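The Rule Book at Makuvdale

The rule book at the Makuvdale Mending and Folding House had started out as one sheet of paper, and by the time I came to work there it had grown to 248 rules in a green binder so fat that it had to be carried with both arms, like a sleeping child. I was hired to make it shorter. I had spent years writing safety notes for Jinau, the elevator people, and I suppose someone thought that a person who could explain a stuck elevator in four lines could do anything.

The robot was called Luko. It had two arms and a good deal of patience, and it folded clothes that people sent in from all over the valley, up a road that iced over by November. I had expected something grander, I admit. On my first morning I pulled up a stool, put the binder across my knees and read the rules aloud to myself while Luko worked, trying to match each one to something I could see it do.

Some of them matched very well. Rule 3 said that an arm with nothing to hold should wait with its fingers open and clear of the cloth, and I liked that one right away, having known plenty of people who could have used it. Rule 9 said to take hold of a sleeve by the end and never by a seam. Rule 11 said that a white part should be looked at twice before it was touched, and somebody had underlined it in pencil, hard enough to tear the page a little.
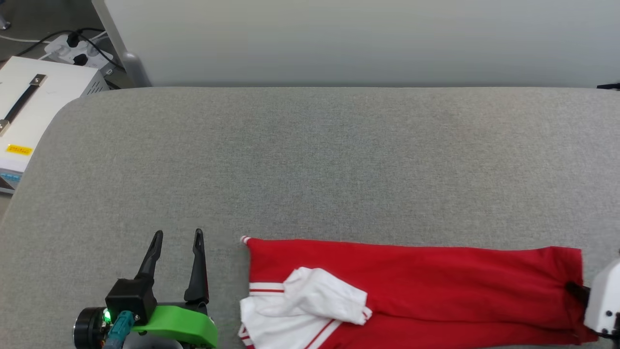 Others were a puzzle. Rule 87 forbade humming within arm's reach. Rule 140 said that no garment from the Hijazi Hotel was to be folded in thirds, and the next page said that every garment from the Hijazi Hotel was to be folded in thirds, except bathrobes. There were 14 rules on buttons alone, and one of them was simply the word "Gently" with a date under it, 20 Aug 2020, and a brown ring from somebody's coffee cup.

I took out my red pen that afternoon and felt very fine about it. I crossed out the humming and both of the hotel rules, and then I went through the buttons like a man clearing a hedge. By supper I had the binder down to a pamphlet. I left it on the manager's desk and walked home through the snow, humming, as I was now allowed to do.

The manager was a tall woman with a cold who had run the place since it was only a room with a table in it. She gave the pamphlet back to me the next day and asked, quite kindly, whether I would mind sitting with Luko a while longer before we sent it to the printer. She said there was a shelf of notebooks in the back if I got bored. So I sat, and by the second day I did get bored, and I went and found the shelf.

The notebooks were the daily logs, 4000 pages of them, in every sort of handwriting. I read them with my feet against the heater. In the third one I found the humming. A young man on the night shift had hummed while he leaned in to straighten a cuff, and he had been so taken up with his tune that he didn't hear the arm start back toward him. He had a bruise the size of a plum and was let go home early with soup. The rule ought to have said to stop the arm before reaching in. It had been written by someone frightened, at two in the morning, and it had come out as humming.

After that I read them all – it took me most of the winter. I wrote my new rules on the backs of laundry tickets and pinned them up over the stool, and every time I wanted to cross one out I made myself find the page it had come from first. The hotel, for the record, had changed the size of its shelves and then changed it back. "Gently" I never traced, though I looked for it in every notebook on that shelf, and I asked everyone who would stand still long enough to be asked.

The new book had 31 rules when it was done, each with a line underneath saying what had happened, in plain words, and who to ask if you thought it was wrong. The manager read it through standing up, blew her nose, and wanted to know where "Gently" had gone. I told her it was on the first page, by itself, with the date. She turned back to check, and then she went to see about the heater, which had been making its noise again.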